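Ticket: Wipe task, curved fingers vs. flat pads on the Mosoti gripper
Opened by: Mingxuan Gu
Assigned to: Tymofii Ostapchuk
Watching: Gerrit Geerts, Kiprono Muli
Status: Resolved, one follow-up open

Mingxuan Gu, opening comment

I'm comparing the two finger sets for the whiteboard wipe, and the curved ones are giving me trouble that the flat pads never did. The arm goes to the towel, closes, starts the stroke, and then somewhere in the stroke the controller (Tamidano, stock settings) stops with "contact force limit." With the flat pads I can run the same program all morning. I'd love to make the curved set work, they're so much nicer at getting into a folded towel! Board is taped down at the corners, towel is the blue microfiber one.
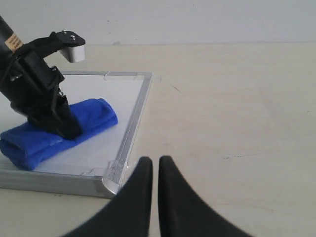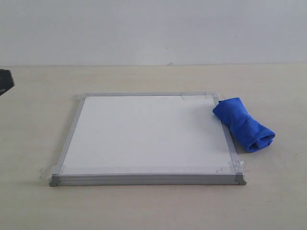 Taped board and folded blue towel, first with a gripper pressing into the towel, then with the towel over the right side of the board.

What I've tried already:
- Restarted the controller. Same stop.
- Ran the stroke with no towel and the fingers well above the board. Runs clean.
- Swapped the curved fingers left for right. Same stop.
- Went back to flat pads. Runs clean.

Tymofii Ostapchuk

Nice clear report, thank you. Can you tell me what you changed in the tool settings when you put the curved fingers on? There's a tool length in the Tamidano setup page and a separate one in the wipe program, and they don't talk to each other. Also, what's your force limit?

Mingxuan Gu

Force limit is 23 N, same for both finger sets. I changed the tool length on the setup page only. I didn't know there was a second one.

Tymofii Ostapchuk

Then that's where I'd start. The curved fingers are longer than the flat pads. If the wipe program still thinks it has the flat ones, it drives the tips lower than it should and the towel takes up the difference until it's squashed as far as it goes. A thick fold would hide the problem for part of the stroke.

Please do this in order:
1. Jog to the touch-off point with no towel on the board.
2. Lower by hand until a sheet of paper just drags under the fingertips.
3. Read the height off the pendant and send it to me before you change anything.

Mingxuan Gu

Done. The pendant says the tips are 5 mm below the board surface, and the paper is sitting right there under them, perfectly happy. So the program is off by 5 mm. That is a lot of towel!

I put the new length into the wipe program and ran it again. It got through the first stroke and the second, then stopped on the third with the same message. Much better than before, and I'm really pleased with how the fingers hold the fold now, but it isn't fixed.

Gerrit Geerts

Jumping in from the camera side. I went through the wrist camera recording for that last run. The stop comes when the towel crosses the frame on the right side of the board. The frame has a raised lip and the towel rides up on it. With flat pads the towel slides over, with the curved ones it bunches in front of the tips.

By the way, the wrist view is great for this. The old overhead camera on the Hosau stand would have shown me the top of the arm and not much else. I'd vote for keeping the wrist one whichever fingers win.

Mingxuan Gu

Oh, that fits. The flat pad program came from the old setup with the bigger board, so the stroke runs past the edge of this one. I never noticed because it never complained.

Tymofii Ostapchuk

Good catch, Gerrit. Two changes then. Shorten the stroke so it ends well inside the frame, and lift before turning around instead of dragging through the turn. The lift setting is under Path, Corner behavior. "Lift and turn" is what you want. Leave the force limit alone for now, I don't want to cover up something else by raising it.

Watch out for the tape too. If a corner is coming up, the board can shift under load and you'll be chasing heights all day.

Mingxuan Gu

Pressed all the tape down again and put a fresh piece on one corner. Shortened the stroke, turned on lift and turn, kept 23 N.

It ran! I let it go for about 900 strokes and didn't get a single stop. Then I put the flat pads back on with the matching tool length in both places and gave them the same program, so the comparison is fair this time.

Notes from both:
Curved fingers: pick up the folded towel first try far more often, and the fold stays put. Need the shorter stroke. Touchy about tool length.
Flat pads: forgiving about height and edges. The towel slowly turns in the grip and I had to straighten it by hand during the run.

My pick is the curved set for towels. I'd still reach for the flat ones for anything stiff, like the foam eraser.

Kiprono Muli

Reading along because we have the same gripper on the Vikholm bench. We've been blaming our controller for stops like this since July. Checked just now and our two tool lengths don't match either. Fixed that, and the first few strokes look great. Thank you all!

Could the setup page at least show a warning when the two numbers differ?

Tymofii Ostapchuk

Yes, I'd like that too. I've opened a request for it and linked it to this ticket. Until it's in, I've added a line to the finger change checklist: set the tool length on the setup page AND in the program, then do the paper check.

Mingxuan, please save your working program under a new name so the big board version stays as it was. Closing this one as resolved. The warning stays open as the follow-up.

Mingxuan Gu

Saved as wipe_small_curved. I'm trying a thinner fold next and will open a new ticket if it misbehaves.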